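Oltberg Pictures
Minutes of the February Production Meeting
Feature film: Kusach

Present: Wilma Chisholm (chair), Krishnamoorthy Thevar (director), Kirsty Gunn (casting), Gavin Lamont (publicity)
Apologies: Lorna Gourlay (legal)
Minutes taken by: Kirsty Gunn

Minutes of the previous meeting
The minutes were approved with one correction. Under "Locations," the second day at the Driklow Theater should have been recorded as provisional. Mr. Lamont asked that future minutes be sent out before the next call sheet and the chair agreed.

Casting
Ms. Gunn reported that the part of the sister is still open. Readings have been held with nine actors and two have been asked back. Mr. Thevar stated that he prefers to see both of them opposite the lead before making a decision. The chair noted that the lead is available for one more session only, on Friday, and asked that both readings be fitted into it. Agreed.

There was discussion of recent posts by fan accounts naming a well-known singer in the role of the harbor master. The chair wished it recorded that no offer has been made for that part and that no discussion with any representative has taken place. Members of the production were reminded that they should not reply to, like, or share posts of this kind, including from private accounts. Mr. Thevar accepted that his own comment under one of them had been read as a hint and has removed it.

Ms. Gunn asked whether the harbor master could be cast from the stage company at Driklow. Mr. Thevar had no objection in principle. He will attend the company's current play and report back.
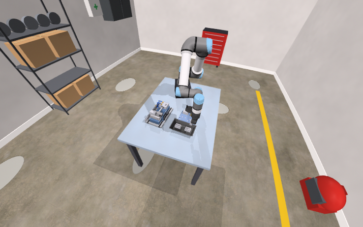
Publicity and poster
Mr. Lamont presented the poster drafts from Hepburn, the design agency. The first draft, with the lead in profile, was liked for its layout but the title was found hard to read at phone size. The second draft was not supported. On color, Mr. Thevar objected to the strong navy background in both and asked for a much lighter blue, close to the pale blue of the tabletop, with the title lettering in a dark gray like that of the table's legs. Mr. Lamont will pass this on to Hepburn and ask for revised drafts in both portrait and landscape. The chair asked that the billing block be left blank until the sister is cast.

A first print run of 1,000 posters was approved, subject to the final draft being signed off by the chair and the director. Mr. Lamont had requested a larger run and asked that his view be minuted.

Teaser trailer
The current cut was shown. It was generally well received. Ms. Gunn felt that the line spoken on the ferry gives away the ending and the chair shared this concern. Mr. Thevar did not agree but will prepare an alternate cut without the line so that the two can be compared. Music for the teaser has not been cleared and the cut is not to leave the building in the meantime. 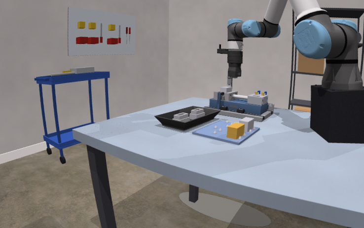
LEGAL AND CONTRACTS
In the absence of Ms. Gourlay, the chair read out her written report. The agreement with the author of the novel has been signed and returned. The estate of the songwriter has not yet answered the request to use the song in the wedding sequence, and Ms. Gourlay advises that the sequence be planned so that another song can be put in its place. Mr. Thevar asked how late a change could be made. The question was referred to Ms. Gourlay.

The report also stated that the confidentiality form needs to be signed again by anyone who joined before the change of title. Ms. Gunn will collect the forms.

ACTIONS
Kirsty Gunn: schedule both readings for Friday; collect confidentiality forms.
Gavin Lamont: return comments to Hepburn; obtain a print quote.
Krishnamoorthy Thevar: alternate cut of the teaser; attend the play at Driklow.
Lorna Gourlay: advise on the latest date for a change of song.

ANY OTHER BUSINESS
Mr. Lamont asked whether cast members may announce their own parts once contracts are signed. The chair replied that all announcements are to go through publicity, with no exceptions. Parking passes for the studio lot expire at the end of the month and should be renewed at the front desk.

The meeting closed at 4:40 p.m.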